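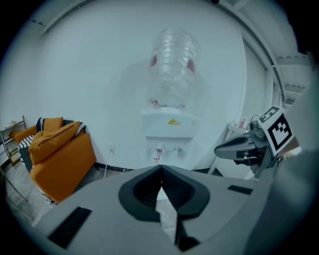 3.2 Placement of the dispenser in shared sitting areas

Search this journal
Advanced search
By M. Visser — Saturday, November 30, 2019

The Trerkham survey covered 44 shared sitting areas in which drinking water is supplied from an inverted jug. Figure 3 shows one of them. The dispenser stands against a plain white wall, with an orange sofa to its left, and the two taps are told apart by color: red for hot water, gray for cold. This arrangement, coded W-S (wall, seat adjacent), was the most frequent in the sample.

Seat-adjacent placement was scored on two counts. The first is reach. A user filling a cup should be able to stand clear of anyone seated at the near end of the sofa, and the Corkel layout guide was used to set the limits. The second is fabric exposure. Throws and loose cushions kept at the dispenser end were recorded separately from fixed upholstery — they are moved often and may hang toward the taps. In Figure 3 a black-and-white throw lies over the right arm area of the sofa, and the room was therefore entered under "loose textile, near end".

Jug changes were logged by the residents on paper sheets from September onward. Six rooms returned no sheets and were left out of Table 2. The remaining rooms gave 1524 entries, of which 63 mentioned spilled water.

Figure 3. Sitting area with jug-fed dispenser and sofa, layout W-S.

Related articles
Floor wear beside water points in the Masdale hostels
Seating density and cup use in common rooms
Textile covers in shared housing: a second survey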